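Vincombe fitted sheet, king, light blue

1 Apr 2024

Bought this in August to replace an old Brarkent one that went at the corners. 54 quid, bit steep but the mattress is deep and nothing else would go over it.

Good stuff first. Fits. Elastic goes all the way round and it hasnt pinged off once. Soft from the first wash, softer now. Colour's held up, washed at 40 mostly, line dried when I can.

Not so good. Creases like mad out of the dryer. Bobbling a bit at the foot end, my side only, probably my heels. And the packet said 160 thread count in tiny print on the back, would of liked that on the front.

Delivery took 14 days from Weteo, no tracking, one email. Meh.

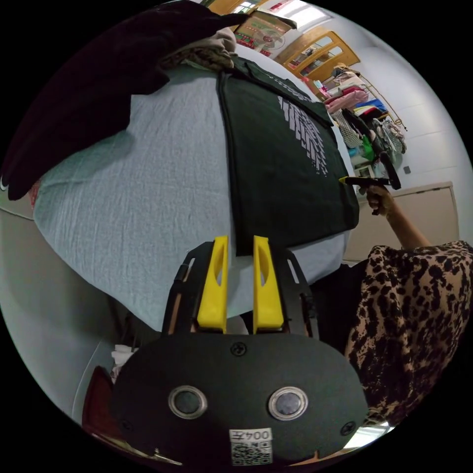 The light blue on the bed, dark green T-shirt on top.

Would buy again in the sale. Full price, not sure. Four stars. Pillowcases sold seperately, annoyingly.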